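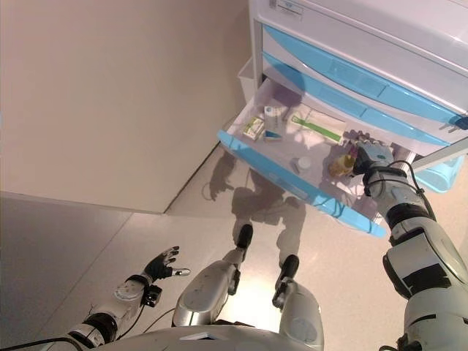

서랍이 열린 의료용 카트. 흰색 본체에 하늘색 테두리.

라덴(Radden), 병동 소모품 재고관리 소프트웨어 ‘트로디코(Trodico)’ 3 버전 출시

의료물류 소프트웨어 기업 라덴은 병동 단위 소모품 및 의약품의 유효기간과 적정재고를 관리하는 트로디코 3 버전을 12월부터 공급한다고 밝혔다.

이번 버전은 보관 위치를 병동, 카트, 서랍의 단계로 구분하여 등록한다. 품목별 로트번호와 유효기간은 입고 시 바코드 판독으로 기록되며, 기준일이 도래한 품목은 담당 간호단위와 약제부서 화면에 동시에 표시된다. 적정재고 하한은 직전 분기 사용량을 기준으로 자동 산출되고, 관리자가 품목별로 수정할 수 있다.

라덴은 누르크베리(Nurkberg) 소재 바리오스 병원의 19개 병동에서 532개 품목을 대상으로 시범 운영을 실시하였다. 운영 기간 중 병동별 재고 점검 주기는 주 2회로 설정되었으며, 점검 결과는 기존 구매 시스템으로 전송되었다. 시범 운영에서 확인된 단위 환산 오류(상자 단위와 낱개 단위의 혼용)는 정식 버전에 수정 반영되었다.

아누지 않은 반품 처리와 병동 간 이관 내역은 별도 전표로 관리되며, 전표는 승인 전까지 재고 수량에 반영되지 않는다.

라덴 제품개발 책임자 안자나 사마라쿤은 “품목 코드 체계가 병동마다 다른 경우에도 기존 코드를 유지한 채 도입할 수 있도록 매핑 기능을 추가했다”고 말했다.

이전 버전 사용 기관은 데이터 이관 후 동일 계약 조건으로 전환할 수 있다. 설치 사양과 이관 절차서는 고객지원 페이지에서 제공된다.

문의: 라덴 홍보팀 모히트 비슈트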